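About Premby

Premby is an independent language school for adults. We teach English, Spanish and Greek to people who work during the day, so most of our classes start at 6.30 pm. Onyekachi Onyeka opened the school with one evening group in a rented room above a bakery. We now have 27 teachers and two sites, Durier House and the Kokkinos Building.

Classes are small and run for a full term. You will have the same teacher from the first week to the last, and a short written report at the end. We do not teach from a single coursebook — teachers choose their own material and share it in the staff library.

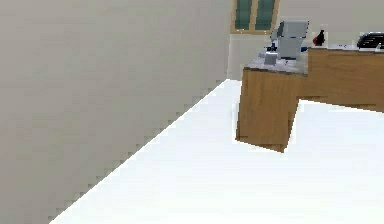
Grey wall and white floor.

New students take a placement test before they join. It lasts less than an hour and includes a short talk with a teacher. If the level turns out wrong, you can change group during the first 3 weeks at no cost. Last year 1,699 people took the test, and more than 163 of them were coming back to study after a long gap.

We keep a list of past students who are willing to meet beginners for conversation. Ask at reception if you would like to be put in touch. 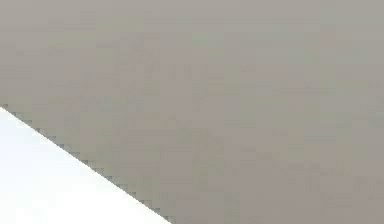 Plain grey surface, close up.

Fees are paid by the term or in monthly parts. Employers can book a course through Jurnex, our workplace branch, which sends teachers out to offices, kitchens and care homes. Enrolment for the spring term opens in January.
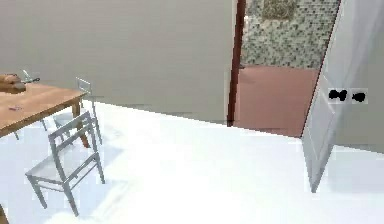 Working at Premby

We take on new teachers twice a year. You will need a recognised teaching certificate and some experience with adult groups. Planning time is paid, and new staff sit in on other people's lessons before taking a class of their own. Send a CV and a short letter to the Durier House office, marked for Onyekachi.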